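Subject: Re: [bin-picking] Finger comparison on the bar set, Kustitz vs. Urquijo
Date: August 31, 2018

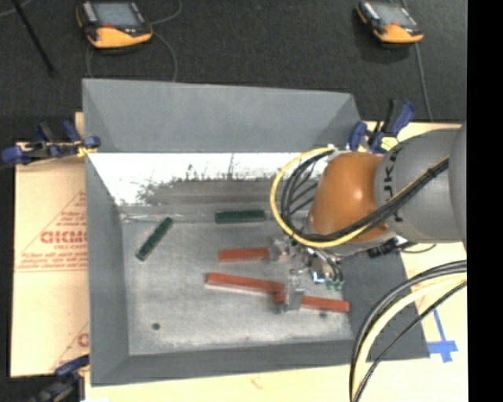
I have now run both finger sets through the full bar sequence, 343 picks in total, with the same arm, the same controller settings and the same bin. The Kustitz fingers close with less side play, and on a single bar well clear of the walls I can't separate the two sets. The difference shows up when bars touch. With one red bar meeting the end of another, as toward the near side of the bin here, the planner tends to put the grasp close to the joint, and the Kustitz tip is wide enough to catch the neighbor. The Urquijo tip is narrower and usually clears it. The green bars gave no trouble with either set as long as they lay apart from the rest.

On cabling, I still don't like the loop at the wrist. It is fine for top-down picks. For anything tilted toward the far wall I limit the last joint in Judo, which costs reach in the corners. Clamp the bin before you calibrate. I did it in the other order in July and had to throw out a morning of data.

> Jurnudier list member wrote:
> We are choosing between the same 2 finger sets and have only
> tested on single parts. Did you see any difference in grip
> force at the tip? Also, does Judo re-plan when a part shifts
> during the approach, or does it finish the old path?

Grip force: I didn't measure it at the tip. Motor current at close was the same for both within the noise, which says little about the contact itself.

Re-planning: it finishes the old path. You can force a new image at the pre-grasp point, but cycle time goes up by 2 seconds and I left it off for the comparison. If your parts roll, turn it on. Bars with flat sides mostly stay put until a finger touches them.

I can post the Judo settings file if it is of use. The pick log needs cleaning first, as the failure codes changed partway through and the early rows don't match the later ones.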